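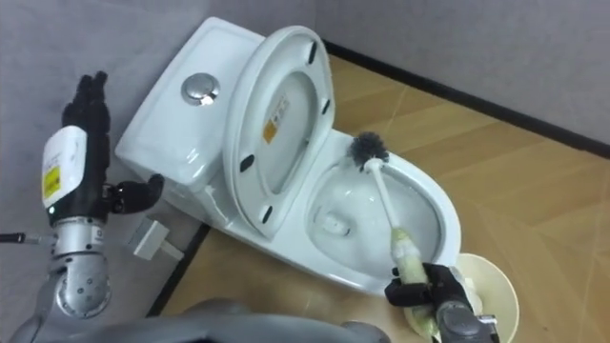
Reviews > Service Robots > Software and Task Packs > Skenia Bathroom Pack

Print this page | E-mail this page

Skenia Bathroom Pack from Kiritz: a month with the toilet brush

Review by Kanchan Tripathi
Posted 4th January

I've wanted a good bathroom pack for so long that I had started to think I'd be retired before one came along. Kitchens get all the love. Every task pack I've been sent in the past year will wipe a counter or load a dishwasher, and then you open the door to the smallest room in the building and the robot has nothing to offer. So when Kiritz asked if I'd like to try Skenia I said yes before I had read to the end of the e-mail.

Skenia is a set of trained tasks for a humanoid with two arms and proper hands. You install it on the robot's own computer, show it your bathroom, and pick jobs from a plain list: brush the bowl, flush, wipe the seat, wipe the tank. There's a remote mode too, where a person drives the arms for anything that isn't on the list. I ran it through December, mostly on the bowl brushing, and I had a wonderful time (my family has asked me to stop bringing it up at dinner).

Setup

Setup took me 19 minutes the first time, and most of that was me looking for the right menu. You walk the robot in, let it look at the toilet from the front and from the side, and then confirm on a tablet where the flush is and where the brush lives. The tablet app is lovely. Big buttons, short sentences, and it tells you in normal words when it isn't sure of something. "I can't find the front of the bowl" is a message I can work with!

It does want the room the way it learned it. Move the brush to the other side of the toilet and you'll have to show it again, and I'd like the next version to be easier about that.
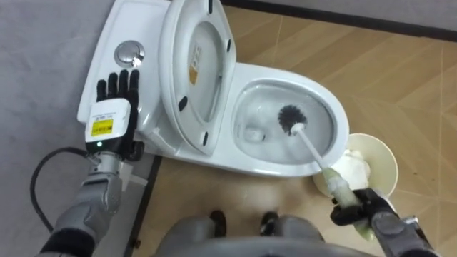 My favorite thing about Skenia is how it shares a job between two hands. Plenty of packs I've tried use one arm and let the other hang there like a coat sleeve. With Skenia, each hand gets its own work, and the plan takes in both from the start. The right hand has the brush by the pale green part at the end of the handle, well clear of the bowl, while the left is up by the tank with its fingertips close to the flush button. It's such a sensible way to stand at a toilet. The grip settings are worth a look as well. You can set how far down the handle the hand should close, and I kept it near the end for the whole month.

Brushing comes in light, normal and thorough. Light is a quick go around the rim and I'd skip it. Normal is what I used most days, and thorough adds a slow pass down low, with the wrist turning as it goes, and I could watch that wrist all afternoon. I logged nearly 100 brushing runs and the ones that ended early mostly came down to me: a brush left in the wrong spot, a lid I'd forgotten to put up. Skenia won't lift a lid by itself yet. Kiritz says it's being worked on, and I hope so, as it's the first thing every visitor asks.
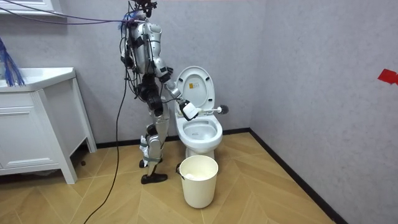

Lid and seat up, brush held level over the bowl.

Space is the other thing to think about. A full-size humanoid takes up a lot of a small bathroom, and the arms need room to swing. I'd measure before buying. The app will draw the standing spots it wants on a little floor plan, so you can find out whether your vanity is in the way while you're still in the trial. If you run cables to the robot, plan where those go too; the app has no idea they exist.

I wanted a second opinion from somebody who cleans for a living, so I called Graciela Acuña, who runs housekeeping at the Cisternas guesthouse and had the same trial I did. She was cooler than me on speed. Her staff are faster, and she doesn't expect that to change soon. What won her over was the remote mode: she could sit in the office and take the arms herself for the awkward corner behind the seat hinge.

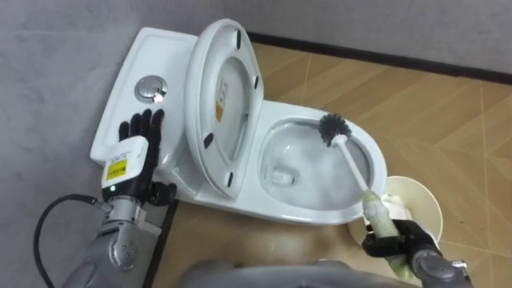 That remote mode deserves more space than I have left. You switch over with a slider, and the handover is smooth, with no jump in the arms when you take control. The hands follow yours with a small lag that I stopped noticing after a few tries. Pressing a flush button this way is oddly satisfying, and you can save what you did as a new task and have Skenia repeat it.

A few gripes. The battery warning is far too quiet. The manual is a single long page with no search. And the trial is only 30 days, which is tight if you have more than one bathroom to teach.

I'm keeping it. If you already own a robot with two decent hands and a bathroom big enough to put it in, ask Kiritz for the trial, start with the normal brushing setting, and leave the wiping tasks for your second week. They're good too, and I'll cover them separately once I've tried the new cloth holder.

Print this page | E-mail this page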